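Alley Furniture Group
Minutes of the members' meeting, February 22, 2026

Present: Evangelia Rallis (chair), Dinesh Joshi, Manolis Andreadis, Rafsan Patwary (minutes)
Excused: Kosmas Drakos

1. Minutes of the December meeting
The minutes were read and accepted with one correction. Under item 4 it was written that the Midholm reading room ordered 27 cabinets. The correct number is 28, as one was added for the entrance desk. Rafsan will correct the copy in the folder.

2. Money
Evangelia reported that the balance of the group is 3649 euros. The invoice from Michailidis for the wood is paid. The invoice for the drawer slides has not come yet, and Dinesh will write to the supplier again. Manolis asked if the deposit from Midholm is included in the balance. Evangelia confirmed that it is.

3. The one-drawer cabinet for Midholm
This item took the largest part of the meeting. The members looked at the cabinet on the white table and discussed the drawer, the slides, the handle and the choice of the wood.

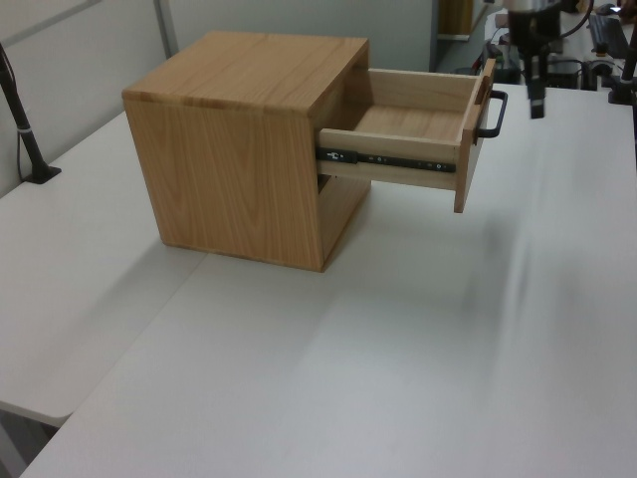
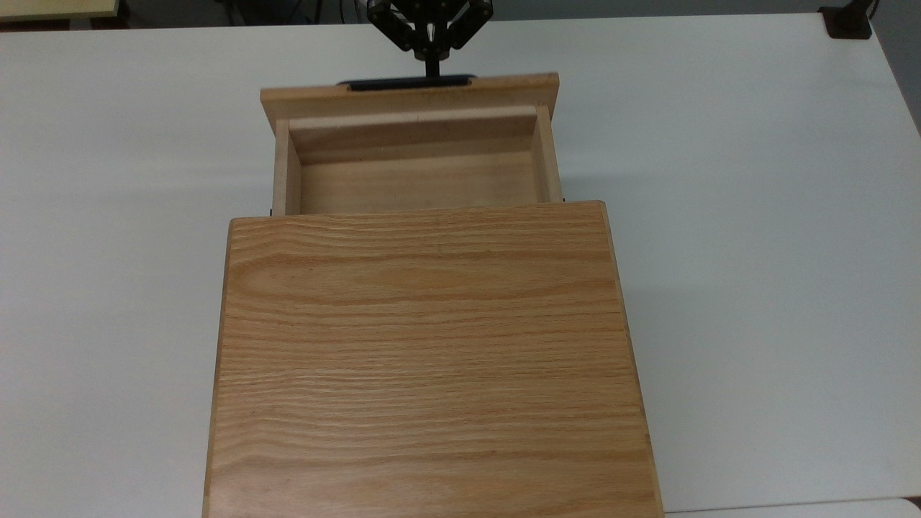

Page last changed: February 2026, by R. Patwary

3.1 Wood and grain. Dinesh likes that the top is calm and the side has the big pattern. Manolis would prefer that the stronger pattern goes to the side which stands against the wall, because the visitors will put papers and small things on the top and the eye should rest there. After discussion it was agreed that we do not make a rule for all cabinets. Whoever cuts the panels decides, but the grain on the top must run in the same direction in every cabinet of one order.

3.2 Slides. The black ball-bearing slides stay. Evangelia asked if wooden runners would be nicer for a reading room. Manolis answered that he made such runners for Flellow and had to go back two times in the wet season to plane them. With the ball-bearing slides the drawer can come out almost completely, and the reader can reach the things at the back. All agreed.

3.3 Drawer front. The front panel goes a little lower than the drawer box. Rafsan asked if this is wanted. Manolis explained that it is wanted, so that the gap under the box is covered when the drawer is closed. The drawing which was sent to Midholm does not show this clearly. Dinesh will make a new drawing with a side view.

3.4 Handle. The black metal bar was accepted by three members. Kosmas had sent his opinion by letter before the meeting, and he finds it too heavy for such a small piece. He proposes a wooden knob. The chair thanked him for the letter, but the client has already chosen the black one from our samples. The handle will not be changed. Kosmas may prepare one knob for the next order if he wishes.

3.5 Inside of the drawer. Midholm asked for the price of a felt lining. Evangelia is against glue on the drawer bottom. It was decided to offer a loose piece of felt, which the client can take out and wash. Rafsan will ask for the price for all the cabinets together.

3.6 Finish. No decision. Manolis wants oil, Dinesh wants a hard wax. Each of them will prepare one offcut and bring it to the next meeting, and we will put a coffee cup on both.

4. Screws
Dinesh reminded the members that the last box of 200 small screws was opened and left without a label. Please write on the box the length and the date of opening. He will order two more boxes of the same kind.

5. Delivery
The road behind the reading room is narrow and a big van cannot turn. Manolis will visit Midholm and measure the door and the passage. The drawers will travel closed, with paper tape across the front. Evangelia asked that only paper tape is used, as the plastic one took some finish from the Flellow shelves.

6. Other matters
Rafsan asked for a second lamp near the sanding bench. Agreed.
The key of the storage cupboard is still missing. Whoever has it, please leave it with Evangelia.

Tasks
Dinesh: letter to the slide supplier, new drawing with side view, order of screws, wax sample
Manolis: visit to Midholm, oil sample
Rafsan: correction of the December minutes, price of felt
Evangelia: lamp

The date of the next meeting will be sent by letter to all members.

Minutes written by Rafsan Patwary, read and approved by Evangelia Rallis.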